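Search this site Enter keywords Go

What I Learned by Watching Somebody Sew Very Slowly

I went to the open day at Kemetti on a Friday in November with low expectations and a bad cold, and I stayed until they started stacking the chairs. My sister-in-law had signed us both up months before and then couldn't come, so I had her name badge on my coat for the whole afternoon and answered to it twice.

Let me say first that I'm a retired bookkeeper. I know nothing about medicine beyond what a person picks up from having a gallbladder out, and what I know about robots comes mostly from the vacuum my son gave me (it is afraid of the hall rug). So you can weigh my opinions accordingly. But I do have some, and I've been turning them over ever since.

The building is on the far side of the Trindade parking lot, past the tire place, and you would take it for a dentist's office. There was coffee in the lobby and a young man explaining the Ollari cart to a group of high school kids, and I drifted past all that because I'd heard the suturing demonstration was in the back and the seats were going fast. They were! I got one on the aisle. Up front was a big screen showing the practice pad, which is made to stand in for human tissue, with two cuts across it and a certain amount of pretend blood for realism. I had to put my cookie down.
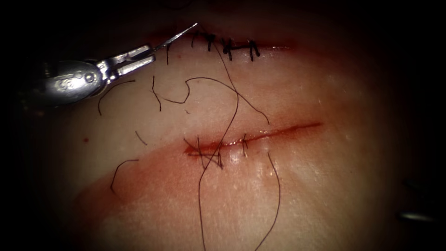
Work in progress on the practice pad, with the needle held in the left-hand driver.

The man giving the talk was Marwan Jaber, and I liked him right away, mainly for his patience with questions. Somebody asked whether the robot was doing this by itself. He said that some of what they work on is aimed that way and some isn't, and that the honest thing was to watch the hands first and ask about the brain afterward. I wrote that on the back of my program. He also told us that the group had logged 3,002 practice stitches since spring, and that they had meant to stop at 3,000 but somebody got carried away, and I thought well, those are people I understand. I have balanced a ledger or two past the point of needing to.

Now, what struck me, sitting there with my tissues, was how ordinary the mess was. I suppose I'd pictured something spotless, one of those car-factory films where every arm swings around and every weld lands on the same dot. But there were snipped ends of thread lying all over that pad, and long loops of it wandering here and there, and it looked for all the world like my mother's sewing table the week before Easter. She hemmed for half the neighborhood. She never had a clear surface in her life, and her hems never came down.

I've read a fair number of articles, as I'm sure you have, that treat these machines either as the end of the family doctor or as the answer to everything. My own view, for what a bookkeeper's view is worth, is that both kinds of writer should be made to sit through an afternoon like this one. It is slow! The needle has to be taken up and turned, and the thread has a mind of its own, and a person in the second row (a nurse, I found out later, from Brolano) kept murmuring advice under her breath the way my father used to do with baseball on the radio.
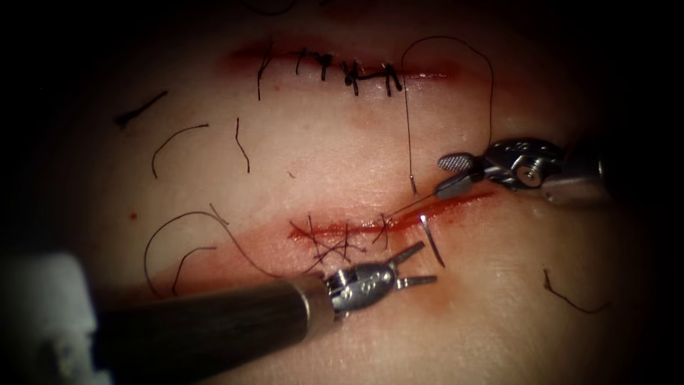
Both instruments at the lower cut. The upper one has its row of five stitches.

I asked my one question near the end. I wanted to know who decides when a thing like this is good enough to be let near a patient, and Mr. Jaber said it was the right question and that it shouldn't be left to the people who build it. I'd have liked a longer answer. I think most of us in that room would have, and if I have a complaint about the day it's that we got 12 minutes for questions after a good hour of slides, and the slides had a great many arrows on them.

So here is where I come down. I would like to see more of these open days, and I'd like them held in places people already go – the library, the fairgrounds, the high school gym. We are all going to be asked to trust this sort of machinery sooner or later, some of us sooner than we'd like, and I don't believe trust comes from a brochure. I'd let folks see the slow parts and the snarls of thread. I came away more comfortable than I went in, and a good part of that was being allowed to watch without any music playing over it.

Would I let it sew me up? Not yet, and Mr. Jaber didn't ask me to. I'd want to know a lot more about who was minding it, and I'd want that nurse from the second row in the room. But I'd go back next year, and I've told my sister-in-law that this time she can wear her own badge.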